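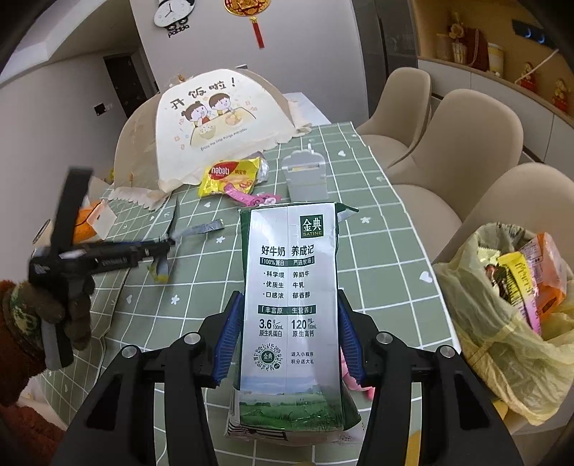
How to Make Plain Yogurt at Home

You need milk, a spoonful of live yogurt, a heavy pot, a thermometer and somewhere warm. The whole job takes an evening and a night, and most of that is waiting.

What to use

Any dairy milk works, fresh or shelf-stable. Whole milk sets thicker. Check that the starter yogurt lists live cultures and has no added sugar or flavoring. I use Irnholm plain, but a few spoonfuls saved from your last batch will do.

For one quart of milk, use 2 tablespoons of starter.

Steps

1. Pour the milk into the pot and heat it slowly to 180 F. Stir now and then so it doesn't catch on the bottom. With shelf-stable milk you can skip this and warm it straight to 110 F.

2. Take the pot off the stove and let it cool to 110 F. A sink of cold water speeds this up.

3. Put the starter in a small bowl, stir in a ladle of the warm milk until smooth, then pour it all back into the pot and stir.

4. Fill clean jars and put the lids on. Keep them at 100 to 110 F for eight hours. An oven with only the light on is warm enough in most kitchens. Check yours with the thermometer first.

5. Don't move or stir the jars while they set. Tilt one gently at the end. If it still runs like milk, give it two more hours.

6. Refrigerate overnight before eating. It firms up as it chills.

If it goes wrong

Thin yogurt usually means old starter or a cold spot. Grainy yogurt was heated too fast. Clear liquid on top is whey; stir it in or pour it off. Throw out anything with pink streaks or mold.

Keeps for a week in the fridge. For a thicker yogurt, strain it through cheesecloth for two hours.

Updated November 21, 2019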